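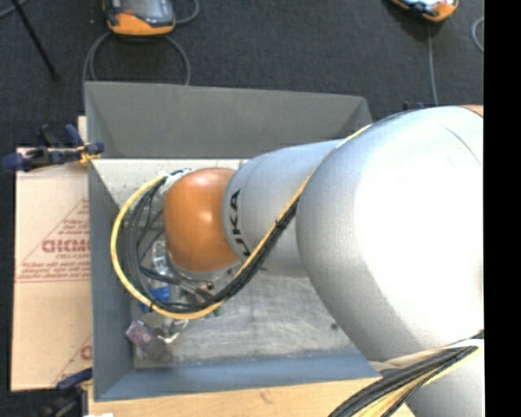

Aravind Shetty asks whether the bin can be moved a little after calibration, as long as it goes back to almost the same place. It can't. Any shift of the bin, however small, means repeating steps 5 through 8.

4. Bin Station Set-up (Dullell Bin Picking Kit)

This section covers placing and clamping the bin, dressing the cables, and teaching the bin limits. The arm must already be installed and mastered as described in Section 3. Keep the arm maker's own manual at hand; where the two differ on safety, follow the arm maker's manual.

CAUTION: Press the emergency stop before reaching into the bin or working on the tool. A program pause doesn't remove power from the drives.

4.1 Placing the bin

1. Move the arm to the park position and press the emergency stop.

2. Set the bin on the work surface within reach of the arm. Use an open bin with a flat floor. Sloping walls are allowed, but select "Sloped" under Bin Type in step 7.

3. Clamp the bin at two corners or more. Place the clamp bars so that they point away from the bin opening.

4. Push firmly on each wall in turn. If the bin slides or rocks, reposition the clamps and push again.

Note: A paper or cardboard sheet may be left under the bin to protect the surface. Fit it before clamping. Removing it later changes the floor height and the taught limits no longer apply.

4.2 Teaching the bin limits

5. Clear people and loose tools from the work area and release the emergency stop. Switch to reduced speed mode and jog the tool to the first inside corner of the floor. Stop 3 mm above the floor and press Store.

6. Repeat for the other corners, working clockwise as seen from above.

7. Open Bin Type and enter the wall shape and wall height.

8. Press Verify. The arm traces the bin outline at low speed. Keep a hand on the enabling switch – the outline runs close to the walls and the clamps.

If Verify stops with code 36, two stored corners are too close together. Clear the corners and return to step 5.

4.3 Dressing the cables

9. Press the emergency stop again. Run the tool cables along the last link and tie them there. Leave an open loop at the wrist so that the joint can turn in both directions.

10. Tie the bundle a second time on the loop, before the strands separate toward the tool.

11. Release the emergency stop. Turn the wrist slowly through its working range and watch the loop. It must not pull tight or catch on the rim of the bin.

CAUTION: Do not shorten the loop to keep it clear of the items. Raise the approach height instead (Section 5).

4.4 First pick test

12. Place a few items of mixed shape in the bin. Include at least one soft package and one shiny or clear item if your process handles them. Clear items are the most likely to be missed with the default settings.

13. Start program 2656 at reduced speed, with the handheld controller within reach and its cable outside the arm's path.

14. If the tool presses items into the floor, lower Contact Force from the default of 800 in small steps and run the program again. If items near a wall are skipped, check the wall height entered in step 7.

15. Save the settings under a new name – the default set can't be overwritten.

Continue with Section 5, Approach and Retreat Heights.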